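**Room notes, 21st October**

The bedside charging points in the Susden guest rooms have now been inspected. Nikola Matić went through the second floor with a socket tester and a tape measure, and his readings are in the maintenance binder. Two outlets failed on earth continuity and have been isolated until the parts arrive from Jostier.

Most of the remarks concern cable position. Where the outlet is on the floor beside the nightstand, the charging lead tends to end up across the boards on the side where guests get out of bed. A thin white lead is easy to see on brown planks in daylight and much harder to see at night with the curtains closed.

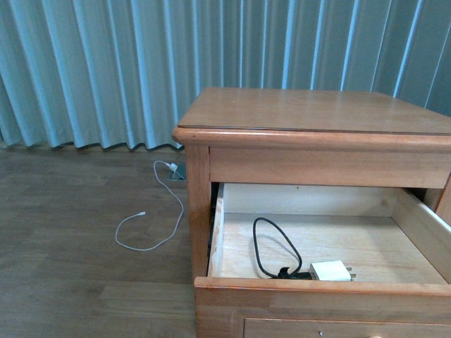 ### Cable routing from now on

Leads are to be run from the floor outlet up the side of the nightstand and held with one adhesive clip, 4 inches below the top. The connector end rests on the tabletop. Any slack is coiled and tied behind the nightstand, clear of the curtain hem - the curtains are drawn twice a day and a loose loop will catch.

Do not run leads under furniture legs. Room 103 had a flattened cable in April and the jacket had split where the leg stood on it.

### Curtains and tabletops

Full-length curtains should hang clear of any plug. If the hem touches one, move the nearest pleats along the track; do not pin the fabric. Varnished tops are wiped with a damp cloth only. The Punduteo spray leaves a film along the seams and is withdrawn from the carts.

### Supplies

A box of 25 clips is on the shelf in the linen room. Jasmina Shehu has the reorder form and needs room numbers for any lead with a bent connector or a loose plug.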